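3.2 Play materials at the two sites

Loose parts were stocked at both centres from June, Tirnden (65 families) and Plustham (17). Parents kept a diary of play at home – 283 entries in all, most of them short. Colour was hardly mentioned.

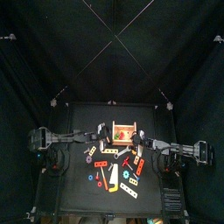
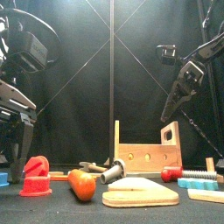 Figure 2. Toy construction pieces on a dark tabletop, two views.

Construction toys came up more often than dolls or puzzles, expecially on wet days. Sharing was the main complaint. Diaries coded twice, disagreements settled by re-reading. See Table 4 for the breakdown by centre.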